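The Line at Ziltley

The survey office at Ziltley closed its tide station in May, and Karthik Rathnayake was sent to collect the logbooks. He arrived at low water with a canvas bag and a list of serial numbers.

The gauge was a float in a vertical pipe, connected by wire to a pen. The pen drew one curve per day on a paper drum. For 30 years the curve had been read each morning and the height entered in ink.

He checked the entries against the drums that evening in his lodgings. The room had a map on the wall and a bed wide enough to lay out the sheets in order. 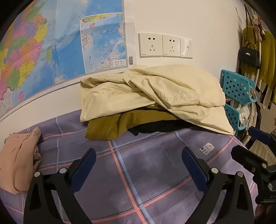
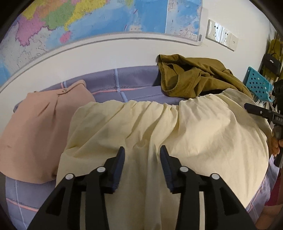
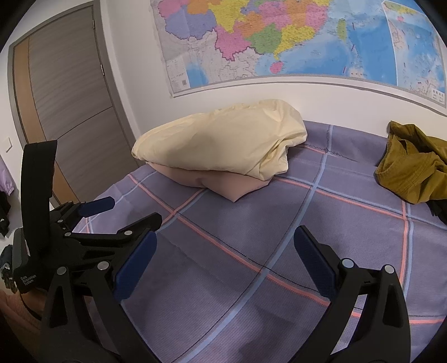 The discrepancy began in the fourth logbook. The written heights were two inches above the pen trace, and they stayed two inches above it through every later volume. The handwriting did not change. The reader, a man named Thambiah, had initialed each page.

Rathnayake tested the obvious causes. The wire had not been replaced. The datum bolt on the pier agreed with the bolt at Hidudo. The arithmetic was correct once the two inches were removed.

He returned at high water and stood where a reader would stand. A pencil line had been drawn on the wall beside the pipe, two inches above the zero mark. Next to it was a child's name and a height - three feet four.

He wrote "constant offset, source identified" in the report and applied the correction to all volumes. In the space for remarks he entered the name.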